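I will defend the paper library card to anyone who'll stand still long enough, and last week it was my cousin Dinesh, who made the mistake of saying that his whole reading life now fits on his phone. Good for him! Mine fits in a canvas bag with a broken strap, and I wouldn't trade.

My case is for borrowing, really, the old physical kind, where you walk home with something heavy that you have to give back. I've been doing it since I was 6, when the Dubey Street branch was two rooms above a shoe repair place and you could smell the glue in the picture books. My first loan was a book about volcanoes. I renewed it until the desk clerk, Mrs. Pathak, hid it from me so another kid could have a turn (I found it in the returns cart and was furious).

A due date is a wonderful thing. I own novels I've been meaning to start for 15 years, and they'll wait forever, the poor things. A borrowed book has three weeks, so I read it on the bus, in the bath, standing at the stove while the rice boils over. In January I got through all 523 pages of a history of salt that way, and I loved it, even the chapter on taxes. Would I have finished my own copy? Not a chance.

Then there are the other readers. Somebody at my branch corrects bird names in pencil, very lightly, and is always right. Somebody else leaves grocery lists in the mysteries: leeks, batteries, "the good mustard." I've bought the good mustard since, or what I hope is the good one, on the strength of a stranger's handwriting.

My friend Archana says I'm romantic about it and that I forget the waiting. She has a point. I was fifth in line for the new Osard cookbook all summer, and by the time it reached me the tomatoes were finished. But I'd been looking forward to it for months, and when did I last look forward to a download?

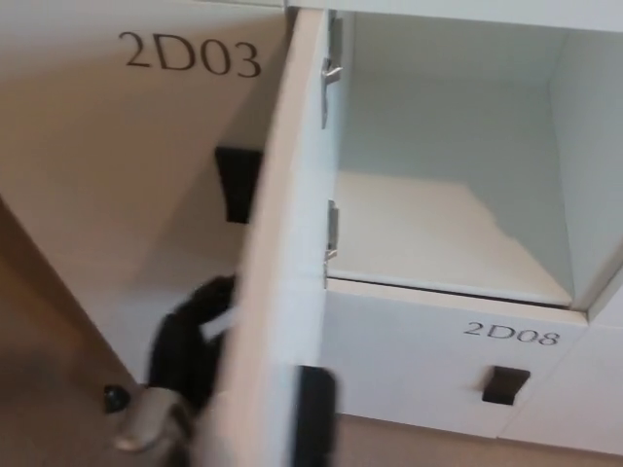 What I'd love is for more things to work this way. The Vumon branch lends cake pans now, and a sewing machine, and a telescope that Umesh took out for 5 nights and talked about for the rest of the year. He doesn't want to own a telescope. He has no room for one! He wanted Saturn over the parking lot, and he got it, and then the next family on the list had their turn.

So get a card if you've let yours lapse. Mine has gone soft at the corners and the signature on the back is a child's, all loops, and they still take it at the desk. The salt book is back on the shelf at Dubey Street, second floor, by the window.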